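The Pridusell bench scale, after two terms with a robotics club

I put off writing this because I wanted to be fair to it. We bought the Pridusell at the start of the autumn term, when our after-school robotics club signed up for the parcel-handling challenge in the Mornent league, and I was cross with it for most of October. I have come round since then, and I think there may be other clubs out there looking at the same page of the same catalogue and dithering as I did, so I hope a long review from somebody who has lived with one is of use.

A bit of background first. The challenge is simple to explain and horrid to do. A humanoid robot with two arms has to take a parcel, weigh it, and send it on its way down a conveyor, and the judges give points for each parcel weighed properly and take points off for anything dropped, squashed or left half on the tray. Our club has 22 members, the youngest in their first year at the school, and the robot is on loan to us through the league. The scale, the table and the crates you have to find for yourselves.

We had a budget of £200 for all of that, and the scale ate most of it. There were cheaper ones. I very nearly bought a kitchen scale and was talked out of it by the students, who pointed out (quite rightly) that a mailer bag is bigger than a bag of flour and would hide the display, the buttons and probably the whole scale.

So, the good things. The tray is metal and a generous size, and it wipes clean with a damp cloth, which matters when a dozen teenagers have been at the crisps. It takes its zero quickly. The keys are in different colours, and this sounds like a small thing until you are trying to shout instructions across a noisy room — "press the orange one!" works a treat. It has also been knocked, leaned on and once carried down two flights of stairs upside down, and it still agrees with the one in the science office to within a gram or two.

The readings themselves settle well with a box. With a soft bag they take their time, and this was the cause of all my October grumbling. A bag full of jumpers slumps as it sits, and if one end is hanging over the side and touching something, you get a number that wanders about. One bag of old school shirts gave us 206 grams on one try and a good deal more on the next, and I was all for sending the scale back. The students were more patient than I was. They worked out that the fault was in how the bag was being put down, wrote a little routine to nudge it towards the middle with an open hand, and waited a second longer before taking the reading. After that it behaved beautifully, and I had to eat my words in front of the whole club.

Now the less good. The instructions are dreadful, one folded sheet in very small type. The feet are a bit slippery on a smooth table, and we ended up with squares of rubber matting underneath. The cable leaves you with a decision about where to put it, and whichever way you choose it will be in the way of somebody's elbow. And I do wish the numbers could be sent straight to a computer. The Bennani model can do that, I'm told, but it costs far more than we could stretch to, so we read ours with a small camera and a bit of code that two of our older members are very proud of.

By the spring we had settled on a layout we liked, with the parcels and a green crate on the left, the scale in the middle of the table and the belt off to the right, so that the left hand does the steadying and the robot never has to reach across itself.
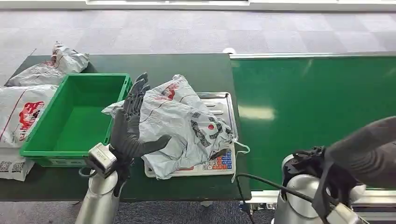

We run a Numar set at our club and had the same wandering numbers with soft bags, and in the end we cured it by averaging the last few readings and throwing away the first. That came from a reader on the league forum, when I posted an early version of this review in March, and I pass it on gladly. We have tried it since and it does help, though our lot still prefer their nudge (they would, having written it).

Would I buy it again? Yes, I would, and I'd buy the rubber matting on the same day. If your club only handles boxes you could get away with something cheaper. If you are going in for bags, spend the money on a decent tray and leave yourselves several weeks to practise putting things down on it. Ours had its maker's promise of 3,000 grams to live up to and we have never gone near that, so I can't speak for how it does with heavy loads.

Four stars from me. I'd have given it five with a proper instruction booklet.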